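Little dispenser, big week on the counter

If you've been following this page since August you know I have a soft spot for small things with knobs on them, and this week I finally have some news on that front. The people at Fluleo have brought their tabletop dispenser back, and I've had one to play with since the weekend. I'm a bit smitten!

For anyone who missed the first round, it's a little upright thing for candy, beads, dried beans, whatever small and round stuff you have too much of. The first batch was 1,000 pieces, sold through the Jemura shops, and it went so fast that I never got my hands on one. The second batch is 1,039, a number I asked about twice and still can't explain to you (apparently that's how many drawer fronts they had wood for, and they didn't want to waste any). They went on sale Wednesday, September 23, 2026, in all 11 Jemura stores, plus the Ruiz-Ortega hardware place in Nunberg, where they're keeping a stack by the register.

What I like is how plain it is. White hood on top, light wood drawer front in the middle, clear tray at the bottom, and three red knobs running straight down the front. My kitchen is mostly beige and tired, so a bit of red goes a long way. It's the sort of thing you'd expect to find in your grandmother's pantry if your grandmother had shopped at a design store.

We set ours up on the white board, which I'd recommend to anybody working with small stuff. You can spot a stray bead on it from across the room, and cleanup is one pass with a soft brush.

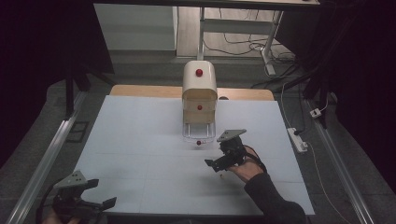 The white board, with the dispenser standing in the middle.

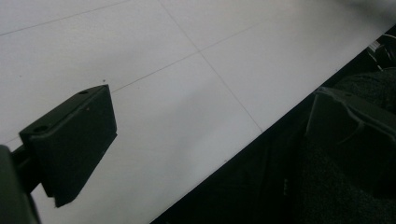
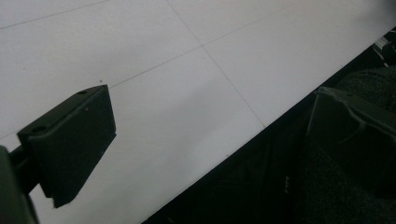

The seams between the panels are thin and gray.

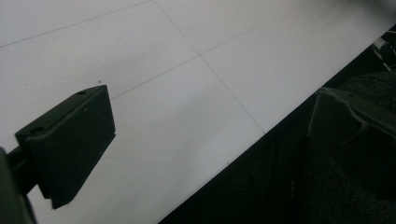 Now, a few things I asked Fluleo about, as people have been writing in. Yes, the tray lifts out for washing, and no, the wooden part shouldn't go anywhere near the dishwasher. A damp cloth is fine. The knobs unscrew if you'd like to swap them for another color, and they're promising blue and yellow sets later on, although I couldn't get a date out of them. I'm keeping mine red.

The other question was about what fits. Fluleo's own advice is to stick with things that are smooth and more or less the same size. Jelly beans, good. Round beads, very good. Rice, please don't – it gets in behind the drawer and you'll be shaking it out for days. My sister-in-law swears by chickpeas, so that's next on my list, and I may try peppermints once the holiday stuff is in the stores.

If you want one, I'd go early. The Nunberg shop told me they'd put 10 aside for people who call ahead, and the rest are first come, first served. Jemura isn't taking phone orders this time around (they tried it with the first batch and it sounds like it was a mess), but you can ask at the counter to have one sent over from another store if yours has run out. Bring a bag, too. The box is bigger than you'd think, and the handle on mine gave up halfway across the parking lot.

Fluleo also says they're looking at a taller version with two drawers. I'd buy it tomorrow, and then I'd have to find somewhere to put it – the shelf next to my stove is already spoken for. If you've picked one up already, write and tell me what you're filling it with, and I'll put the best ideas in next week's post.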